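Walk leaders wanted for Pakosdale Saturday Strollers

Do you like a good walk and a good natter? We're looking for three new leaders to join our Saturday morning group, and we'd love to hear from you!

Pakosdale Strollers began with a handful of neighbours going round the reservoir. Now we have 27 regulars, a winter programme and a very lively tea stop at the Worku café in Distdale. Most routes take a couple of hours at an easy pace, with plenty of pauses for hedgerows, dogs and the odd heron.
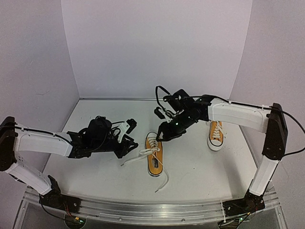
You don't need to be especially fit or know how to read a map before you start. Shewit Workneh runs our training day in June, and she'll take you through route planning, road crossings and basic first aid (lunch included — she makes an excellent lentil stew). After that you'll walk alongside one of our present leaders until you feel ready to go out in front.

We ask for one Saturday a month, from 9.30 until lunchtime. You'll need to be over 18, happy chatting to people you've only just met, and patient with those who like to stop and look at everything. If you speak Amharic, Tigrinya or Zulu as well as English, do tell us, as several of our walkers would be delighted.

The role is unpaid, but we cover bus fares and up to £20 towards waterproofs in your first year.

Fancy it? Come along on any walk and ask for Zodwa Mkhize or Obsa Gudeta, or leave your name at the Pakosdale library desk. Complete beginners very welcome!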